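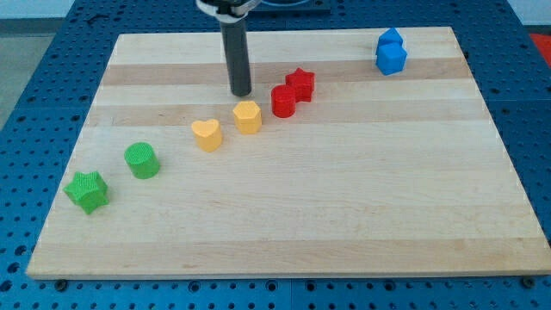
Jetville Police Station, Holding Area and Evidence Room
Monthly Safety Walk-Through, with comments
Date of walk: 2018-07-03
Walked by: Shoshana Whitfield, with Sgt. Brayden Pelletier

Good morning, all, and thank you to the night shift for leaving the keys where I could find them this time! Comments are a bit longer than usual, so please bear with me.

HOLDING CELLS

Cell doors close and latch fully: PASS
Cell 2 still needs a good firm push, but it latched every time we tried it.

Call buttons sound at the front desk: FAIL in Cell 4
We pressed it over and over and Manon at the desk heard nothing. Work order 1419 is in. Please don't put anyone in Cell 4 until it has been signed off, even on a busy Saturday.

Benches and fixtures free of loose parts: PASS

Welfare check log filled in: NEEDS ATTENTION
Most pages are lovely and clear. A few have a time but no initials, and I know how it goes when the phone is ringing -- still, if a case goes to court that log goes with it. Initials every time, please.

INTERVIEW ROOMS

Recorder starts and shows the right time: PASS in Room A, NEEDS ATTENTION in Room B
The clock in B was running slow. Samran Suwannarat reset it while we stood there (thank you, Samran) and will look at it again next week.

Panic strip works: PASS, both rooms

EVIDENCE ROOM

Door alarm tested: PASS

Sharps in rigid tubes, labeled on the outside: PASS
Very tidy, and a big improvement on last time.

Items match the register: NEEDS ATTENTION
We pulled a handful of entries to check. Item 462 was on the shelf meant for item 692, and the other way around. Both seals were whole and both are back where they belong, but Chantal Gagnon would like a short note from whoever moved them, so the paperwork is complete.

Walkway clear to the rear exit: FAIL
Boxes again, I'm afraid. Brayden and I shifted the worst of them ourselves. The rest need to go to the Bandara Street store by Friday.

FIRST AID AND FIRE

Extinguishers in date: PASS
First aid kit stocked: FAIL
No large gloves and only one burn dressing. Manon Boychuk has reordered.

Next walk-through is in August. Signed copy is on the board by the lockers.

S. Whitfield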